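Minutes of the site progress meeting, Brikar access road and retaining wall
Held at the Wumbei site office, Feb 8, 2001
Present: client's engineer, main contractor (Iretti), drainage subcontractor, materials supplier (Zelix), earthworks foreman
Apologies: planning officer

1. Minutes of the January meeting
Agreed, with one change. Item 4 should read "upper bench", not "lower bench".

2. Earthworks
The foreman reported that the formation is complete from the gate to chainage 104. Beyond that the ground is softer than the trial pits suggested and two areas will need digging out. Iretti asked for the extra excavation to be measured jointly before any backfill goes in. Agreed.
The spoil heap by the culvert is too close to the ditch and is to be moved.
Action: Iretti

3. Separation fabric
Zelix has delivered 119 rolls. Six had torn wrapping and have been set aside under cover. Zelix will look at them and replace any that have been damaged by light or mud.
The engineer reminded all parties that laps on the soft section are to be 1,000 mm and that plant must not run directly on the fabric. Tracks were found on it last week near the turning area. That length is to be lifted and relaid.
Action: Iretti, Zelix

4. Retaining wall
The first four layers of reinforced fill are in. Compaction results are acceptable except at the north return, where the fill was placed too wet. The top layer there will be taken off and done again when the weather allows.
The drainage subcontractor asked whether the pipe behind the wall should be wrapped or laid in a wrapped stone trench. The drawings show both. The engineer will confirm in writing — no pipe to be laid until then.
Action: Engineer

5. Drainage
Outfall headwall cast. Two manhole covers still to come.

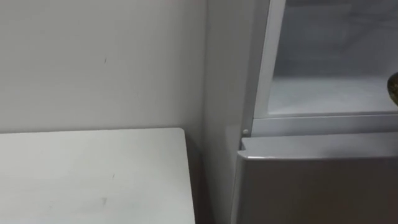
The subcontractor expects the covers before the end of the month and will fit temporary steel plates in the meantime. Levels at the lower manhole are to be checked again, as the January survey and the setting-out sheet do not agree.
Action: Drainage subcontractor

6. Programme
Iretti is behind on the wall and level on the road. A revised programme is to be sent round before the next meeting.

7. Any other business
Wheel washing at the gate has been poor. Iretti to deal with it.

Next meeting: same place, date to be confirmed by the engineer.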